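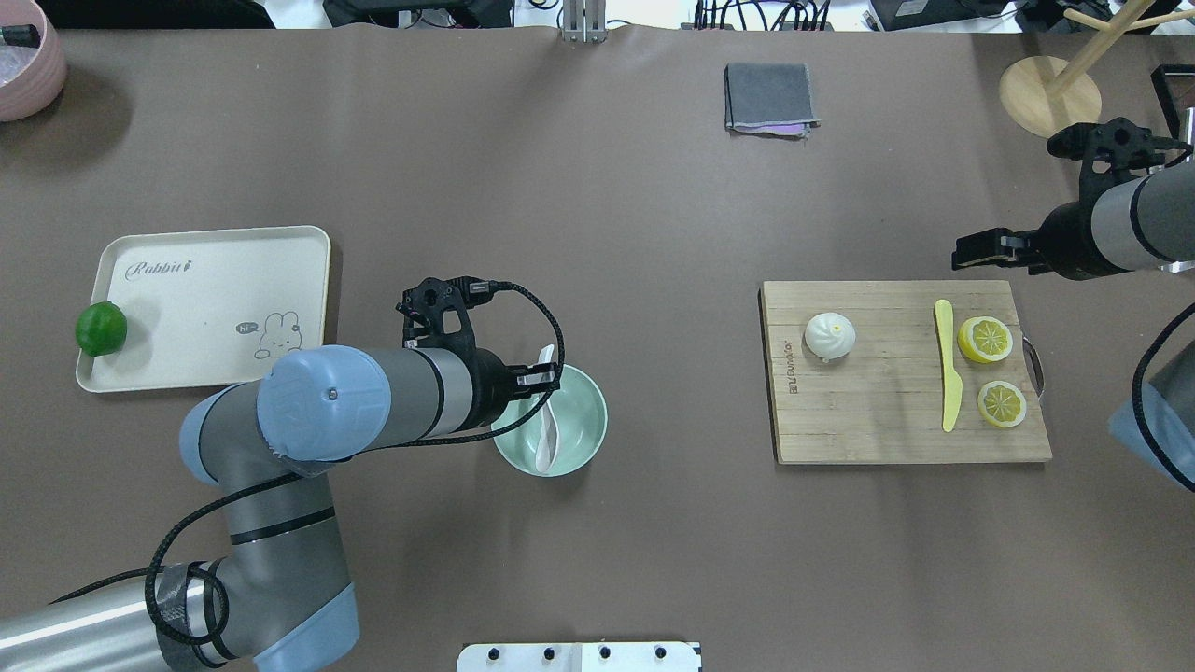

Attachment 1: head camera, left gripper above the mint bowl with the spoon in it, right gripper open.

Ticket 1212 – Left arm stops over bowl, planner reports no valid grasp
Component: Coteo planner, Melon perception
Reported by: Gilles Lecomte
Status: Resolved

Description
Task is to pick the spoon out of the mint bowl and put it on the open part of the table. The left arm reaches the pre-grasp pose and stops. Coteo returns GRASP_SET_EMPTY, retries three times, then holds position until the watchdog ends the task. The right arm stays where it is with its gripper open, as it should, because it has no goal in this task.

Started after the Melon update in May. Config is the Jandon bench default apart from the table height.

Steps to reproduce
1. Load the tabletop layout with the bowl to the left of the cutting board.
2. Put the spoon in the bowl with the handle up.
3. Run pick_spoon on the left arm.
4. Watch the planner log.

Log extract
10:42 melon: segment bowl_mint, points 726
10:42 melon: segment spoon, merged into bowl_mint
10:42 coteo: grasp candidates 51
10:42 coteo: rejected, collision with bowl_mint: 51
10:42 coteo: GRASP_SET_EMPTY, retry 1

Comment 1 – Gilles Lecomte
Not a reach problem. I jogged the arm by hand from the same pose and the fingers closed on the handle. Recalibrated the head camera anyway and got the same result.

Comment 2 – Blöndal support
The second log line is the one to look at. The new release joins segments that touch if their colours are close. A white spoon leaning on the inside of a pale green bowl falls under the default threshold, so the handle becomes part of the bowl's collision shape and every grasp on it is rejected. Please set merge_colour_tol to 23 and run again. Leave the collision margin alone for now.

Comment 3 – Gilles Lecomte
Set to 23. Spoon now comes through as its own segment and the planner finds grasps. First run picked it up. Second run failed with the same error, spoon leaning the other way.

Comment 4 – Blöndal support
Was the segment cache cleared between runs? It keeps the old labels if the bowl hasn't moved.

Comment 5 – Gilles Lecomte
It wasn't. Added a cache clear to the task start and ran it through the afternoon with the spoon at different angles. No empty grasp sets. The yellow knife on the board still segments properly with the new value, and so do the lemon halves.

Resolution
merge_colour_tol changed in the bench config, cache clear added to pick_spoon. Default value to be reviewed under a separate ticket.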